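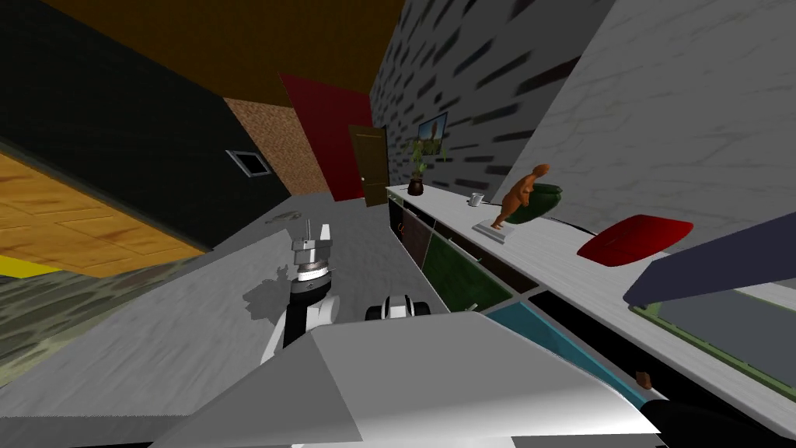 Opening. Good morning, and thanks to Darlene Dufour for the slot. I want to talk about home renovation quotes and why I've stopped believing the bottom line on any of them. Start with floors, which is where most people get talked into something. Parquet in a yellow-orange tone, rectangular planks, a bright yellow strip along the edge: on a screen that looks like a finished decision. Ask the room who has signed off on a floor from a screen. Wait for hands. Then ask who got a written price for the edging.

Next: the Loltis quote. Hold up the paper copy. 1511 dollars for "floor preparation." I asked what that covered and got three answers from two people. One said sanding. One said leveling. Then the first one called back and said it was both, unless the subfloor was bad, in which case it was neither. Pause here. Don't rush to the Helletti quote, people need a minute to get annoyed.

Helletti came in at 2000 for the same line and called it "full preparation." I'm told that is better. Maybe it is. I asked for the word "full" to be explained in writing and I'm still waiting.

Then the discount. Both firms took money off if I signed the same week. Helletti took off 538. My question to the audience: if the job can be done for 538 less on a Tuesday, what was the 538 for? I have never heard a good reply. "Scheduling" is the usual one. (If someone from the trade is in the room, let them answer. Shirley Lavoie tried last time and made a fair point about crews sitting idle between jobs. I still think it's a sales trick, but give her credit.)

Allowances. Slow down for this part. An allowance is a guess that the customer pays for. Mine said 620 for trim. The trim I picked from the sample board, which they handed me, cost more than that before tax. Read the line aloud from the contract, then read the footnote. The footnote gets a laugh, so leave room.

What I'd ask for now, before signing:
- Every "prep" line broken into tasks, with a price on each one
- The brand and grade of anything listed as an allowance
- Who pays if the subfloor is bad, and who gets to say that it's bad
- The discount price, good for thirty days

Some contractors will walk away from that list. Dadov did. Ross didn't, and gave me a longer quote with a higher total - I can't tell you yet if it will hold, as work starts in April. So please don't write this down as a recommendation.

Questions. Repeat each one into the mic. If it's about permits, say I don't know and send them to the county desk.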